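Returned bottles and crate loading: is the technology ready for a small shop?
Sevby Members' Forum > Premises and Equipment

Posted by N_Shabalala, 31 January 2025

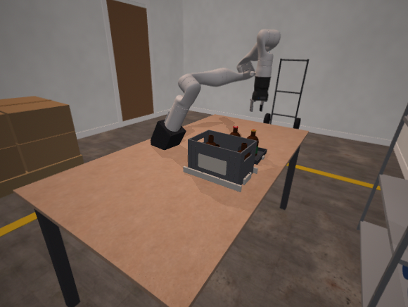 Members will be aware that the Premises Group has been asked to advise whether the sorting of returned bottles could be handed over to a machine. At the Rustad depot this work occupies two members of staff for most of the morning, and it is not popular. The group has so far considered one layout, drawn up on a computer, in which a single arm is fixed to a table and the crate is held between low rails. Two brown bottles are already in the crate, and two more, one with a red cap and one with a yellow-orange cap, stand behind it. I should be grateful for members' views on whether such an arrangement could cope with an ordinary day's returns. Comments will be put before the June meeting.

Naledi Shabalala
Premises Group

Reply from K_Kiani

I thank Ms Shabalala for opening the matter. My own view is favourable. Bottles of a known shape going into a crate of a known shape is the kind of task for which these machines were made. At Kisedberg we have used a fixed arm for stacking full crates for three years, and it has required very little attention from staff. I would support a trial.

Reply from Golestani_A

I must respectfully disagree with Mr Kiani. Stacking full crates is a different task. Every crate is the same and arrives in the same place. Customers return bottles with caps on, with caps off, with straws in them, and on occasion with wasps in them. The layout shows the caps still on. Is the arm expected to remove them, or is a member of staff to do so first? If the latter, the saving in time is small.

Reply from K_Kiani

The caps are a fair point. They could be dealt with at the counter, where the bottles are handed in.

Reply from Golestani_A

The counter at Rustad has one person on it.

Reply from M_Peric

May I ask what happens when a bottle breaks? Under the present rules the table must be cleared, wiped and checked before work continues. I do not see how an arm with two fingers would do this. It would have to stop and wait for a person, and that person would have to be within call. This should be costed.

I would add that the same question was raised at Manar regarding the washing of trays and the folding of tea towels. The trays went well. The tea towels were given up after 100 attempts, of which 3 were judged acceptable by the kitchen.

Reply from K_Phetsri

With respect to Mr Perić, tea towels are soft and bottles are not, and I doubt the one tells us much about the other.

The rails seem to me the most useful part of the proposal. Our staff lose a good deal of time to crates sliding about on the bench, and rails could be fitted now, whatever is decided about the arm. I would ask the group to treat them as a separate item.

Reply from Golestani_A

I would support Mr Phetsri's suggestion.

Reply from N_Shabalala

I am obliged to all who have replied. The rails will be listed separately under item 1118. Mr Perić's question on breakages has been passed to the supplier, and I shall post the answer in this thread when it is received. Mr Kiani has kindly agreed to provide the Kisedberg maintenance record.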